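Haston Trial Protocol Kit, reviewed after a season of use

Our group bought the Haston kit in February, mainly to stop arguing about what counts as a successful grasp. It's a rulebook, a set of score sheets and a scene library for simulated tabletop manipulation. The publisher is Ziltbridge. We paid for the lab license and have used it for 168 logged trials on one arm model.

The rulebook is 11 pages, and that is its best feature. Most in-house protocols I've worked under were either a paragraph in someone's notes or a binder that never got opened. You can read Haston over lunch. Each rule has a number, a short statement and a line on how to check it. Rule 4, for instance, says the gripper must be open and clear of every object before the trial clock starts. The check is one saved view from the scene camera, stored with the log.

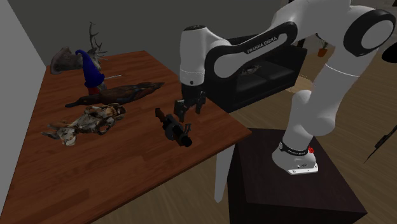 Start conditions get three pages to themselves, and they're strict. Object poses have to come from the seeded list, the arm has to begin in its listed pose, and the operator can't nudge anything once the log is open. The scenes themselves are cluttered on purpose. You don't get a bare table with one cube in the middle. A Franka Emika arm may have to work over a table holding a skull or bone object, a duck-like bird, a stag head mount and something in a pointed blue hat, with the black launcher lying next to them. Shapes like these are hard on a planner, and the rules say any contact with an object other than the target has to be logged, even if the object doesn't move. We had been ignoring light contact for years. Our old success figures look worse now, and I trust the new ones more.

Scoring is simple. A grasp is a pass, a partial or a fail, and the definitions are short enough to remember. A partial means the fingers closed on the target but the lift or the hold didn't meet the limits. My colleague Hanne Salminen scored a batch of logs separately from me and we disagreed on only a few, all of them partials. The wording on slip could be tighter. It says "visible rotation in the grasp," and two people will read that differently on a long object. 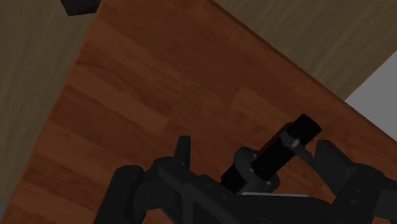 I'd like to see a number of degrees there. The older Clunance sheets had one, and it saved a lot of talk. Ziltbridge support told me it's under review for the next edition.

Lighting is the other weak spot. The kit lets you dim a scene as far as you like and asks only that you record the setting. If you score from saved views, a dark view slows you down, and black parts against a black gripper are the worst of it. We added a house rule that every scored view must also be saved once at standard brightness. I think that belongs in the book.

The scene library is large, almost 3,000 layouts, and loading is quick enough. Search is poor. You can filter by object count and table type but not by object shape, so we ended up keeping our own list. The score sheets export cleanly. The log viewer crashed twice on long runs, and both times the log file itself was fine.

We also looked at Frota, which costs less and has better search. Its rules leave start conditions to the user, and that ruled it out for us. If you only compare runs inside one lab, it may be all you need.

A few notes if you buy Haston. Print the rulebook and keep it by the workstation. Have two people score the first 100 trials and settle the differences before you go on. Write down house rules in the same numbered style and store them with the logs, along with the edition number — the rule numbers changed between the first and second editions, and the old sheets don't say which one they follow.

Four stars out of five. I'd renew the license at the current price.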